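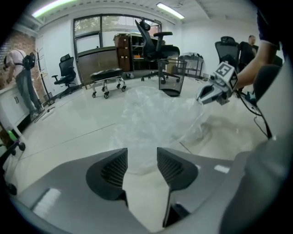 Slide 1. Thanks for coming to the Ferora open day recap. I'm Ayanda Mnguni, and I ran the hand-held gripper demo in May. The plan was to let visitors try the same job our people do: pick up an object with the gripper in your hand, so the arm can learn the motion later. Most groups want to start with a box or a cup. I'd start them on bubble wrap on the floor. It is clear, it crumples, and it has no obvious place to grab. With two ribbed finger pads to work with, you have to find a fold and close on it.

Slide 2. Numbers. 25 visitors signed up. We kept 470 recordings. Groups of 3 worked best, with 2 holding grippers and one watching. (Pause here, someone usually asks about group size.)

Slide 3. What visitors asked. Why not use a glove? Does the marker cube on top need to stay in view? For our setup, yes. Tell them early, as people like to turn their wrist over. Also mention that the cable needs slack.

Slide 4. Problems. The Fuvilero laptop ran out of disk space before lunch. We lost time copying files to the Irkus drive. Shiny floor tile gave us reflections in the recordings, and we have not decided what to do about that. Magagula offered mats for next time.

Slide 5. Next visit. Same room, shorter intro, bubble wrap first. Sign-up sheet is by the door. Take questions until 4:30.

12 shares | 3 comments

We use cookies to improve your visit. Accept | Manage settings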